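Right, Monday evening and I've finally started on the kitchen worktop. Wish me luck, Pramley!

I've been putting this off since April. The old one had a burn mark and a wobble, so anything's an improvement (even the ironing board was looking tempting).

Went for light wood in the end, long strips all glued together. Got it from a place out in Ilstead, 30 quid off because it'd been on the shop floor. Bargain!

Oiling instructions are on page 14 of the Görtz booklet and I've read them 6 times. Thin coats, apparently. Mine are never thin.

Love how the strips run lengthways though – 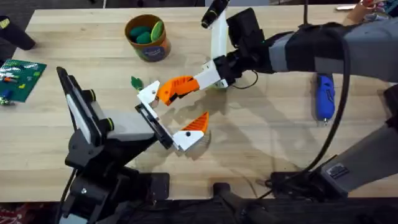
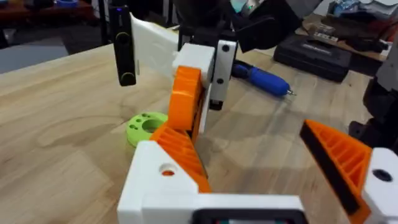
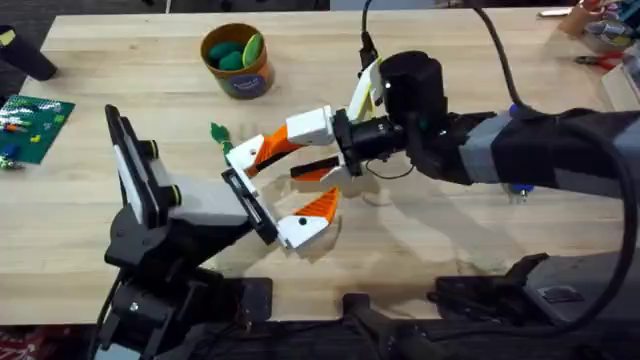 Anyone used the Cornov oil? Is it worth the extra or shall I stick with the cheap tin?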